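5.3 Homing the arms and checking reach

Do this section after any work on the arm mounts, after a cable has been replaced, and every 200 hours of running time. The garment cell must be powered on and in HOLD.

CAUTION: Keep hands out of the enclosure while the arms are homing. Both arms move at the same time.

1. Clear the middle of the table. The tray stays in the back left corner and the folded stack in the back right corner.

2. Check the bolts on both black mounting plates and along the base plate between them. Tighten to 6 N·m.

3. Follow each purple cable from the gripper down to the front edge. It should hang in easy loops and be held by the white clips. Replace any clip that slides when pushed with a finger.

4. On the Pomley panel, select SERVICE, then HOME BOTH. Wait for the green light.

5. Lay a test garment flat across the table, long side parallel to the back wall. Use a long-sleeved one. Small wrinkles do not matter.

6. Select REACH CHECK. The left gripper goes to the upper left corner of the garment and the right gripper to the upper right edge.

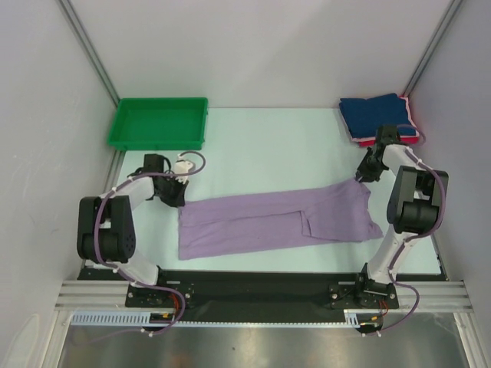 Figure 5-4. Reach check with test garment. Left gripper above the corner, right gripper at the upper right edge.

7. Press PAUSE and compare the arm positions with Figure 5-4. If either gripper is more than 6 mm off its target, go to 5.4, Joint Offsets.

8. Press RESUME. The arms return to the park position.

9. Write the result in the service log with your initials.

NOTE: Cells with panel software older than build 995 do not show REACH CHECK. Use the manual jog screen and move one arm at a time.

NOTE: If the right arm stops short of the garment, look at the stack in the back corner first. A stack that has crept forward can block the gripper. Push it back against the wall and repeat from step 4.

Section checked by Kyu-ri Tak, Sat 30 March.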